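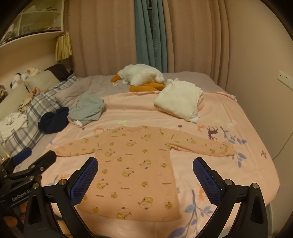 Foro de usuarios de Provbridge
Sección: Residencias y servicios comunes
Tema: Nuevo reglamento de lavandería, turnos y prendas sin recoger

administracion_provbridge
Estimados residentes:
Se comunica que el reglamento de lavandería entrará en vigor en agosto. Los turnos serán de 48 minutos y se reservarán mediante la aplicación Mimden. Las prendas que permanezcan sin recoger al término del turno se trasladarán al depósito de la planta baja, donde se conservarán durante 18 días. Transcurrido ese plazo, se entregarán al ropero de Plaridard. Se ruega formular las observaciones en este mismo hilo.

residente_bloqueC
Agradezco la comunicación. Deseo señalar que un turno de 48 minutos resulta insuficiente para el programa de algodón de las lavadoras Texier, cuya duración según el panel es de 98 minutos. Solicito que se revise este punto antes de la entrada en vigor.

m_portal4
Discrepo respetuosamente del mensaje anterior. El programa corto es adecuado para la ropa de uso diario, y los turnos prolongados son precisamente el origen de las esperas que se producen por la tarde. Quien precise un lavado largo puede reservar dos turnos consecutivos.

residente_bloqueC
Dos turnos consecutivos suman 96 minutos. Siguen faltando dos.

m_portal4
Tomo nota de la corrección. En tal caso, propongo que la administración amplíe ligeramente el turno, sin llegar a duplicarlo.

familia_segundoB
Quisiéramos plantear otra cuestión. El texto no distingue entre prendas de adulto e infantiles. La ropa de los menores queda pequeña en una temporada y su reposición supone un gasto apreciable. Consideramos que el plazo de depósito debería ser mayor, en particular durante las vacaciones, cuando muchas familias se ausentan.

vecina_atico
No comparto la propuesta. El depósito es reducido y establecer plazos distintos según la prenda complicaría su gestión. Sería preferible que cada residente marcase su ropa con el número de vivienda. En la etiqueta interior basta con un rotulador textil.

familia_segundoB
El marcado nos parece razonable, siempre que sea voluntario. Mantenemos la petición relativa al plazo de verano.

administracion_provbridge
Se han recibido las observaciones y se responde a continuación.
Primero: el turno pasará a ser de 49 minutos, de modo que dos reservas consecutivas cubran el programa de algodón.
Segundo: el marcado de las prendas será voluntario.
Tercero: la ampliación del plazo en verano queda pendiente de estudio.
El texto corregido se publicará el martes en el tablón de la entrada.

residente_bloqueC
Conforme con el primer punto. Ruego que se indique también si la secadora requiere reserva independiente.

administracion_provbridge
Sí, requiere reserva independiente. Se incluirá en el texto corregido.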